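Shared Workshop Robotics, Session 4 handout
Wamby build: lifting a carton with two arms

Read this before the session. Bring your notes on joint limits from Session 3 and the wiring sheet for your own arm pair.

1. What we are building

Wamby is a two-armed lifter made from parts you can cut, print or buy for a home workshop. By the end of April each group should have a pair of arms that can pick up a closed carton, hold it level and put it down again. We aren't adding wheels this term. The base stays clamped to the bench.

2. Start with how a person does it

Before writing any motion code, work through the lift by hand and write down the order of contacts. Most people put one palm flat on a face of the box to steady it, then bring the other hand in from the side with the thumb and fingers open. The first hand sets the position. The second one closes the grip. Your two arms will be programmed in the same order, and the code names them "steady" and "close".

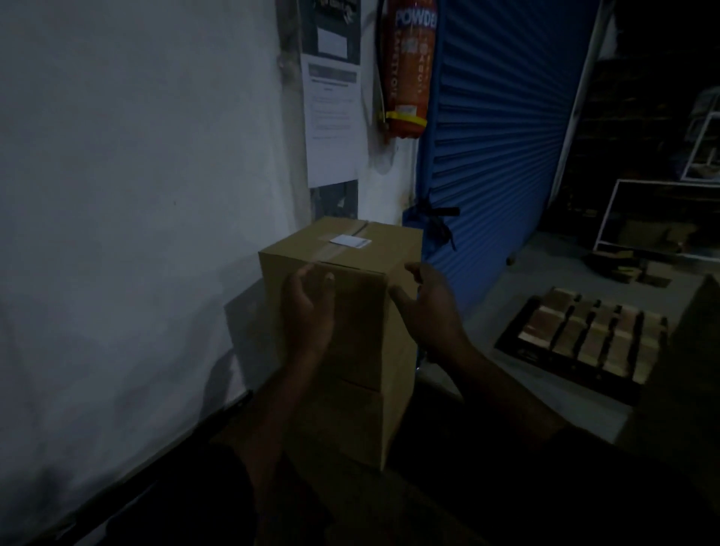
Deirdre Nic Giolla asked whether it would be simpler to move both arms in at the same speed and let them meet at the box. It can work, but if the box is a little off centre one arm touches first and pushes it along the bench — and neither arm knows that has happened. We'll try both methods and compare the logs.

3. Pads and force

Cut two pads per arm from the rubber sheet in the Barros drawer. Glue them on and leave overnight. Set the force limit on the steady arm to 30 per cent and the close arm to 40 per cent for your first runs. Cardboard gives under load, so watch the side panels and back off if they start to bow.

Tall cartons tip more easily than squat ones. Keep the contact point above the middle of the box while steadying, then lower both pads to mid-height for the lift.

4. Running the test

Load the carton with some 30 washers in a bag, taped to the inside base. Tape the top seam shut. Raise it a hand's width, hold, lower. One person stays on the stop button the whole time.

Record the following for every run:
Contact order
Force at lift
Tilt at the top of the lift
Any slip on lowering

5. To hand in

Log sheets and a short note on which method you'd keep, by 11/12/2021. Gonçalo Vieira has the spare servo horns if you strip one.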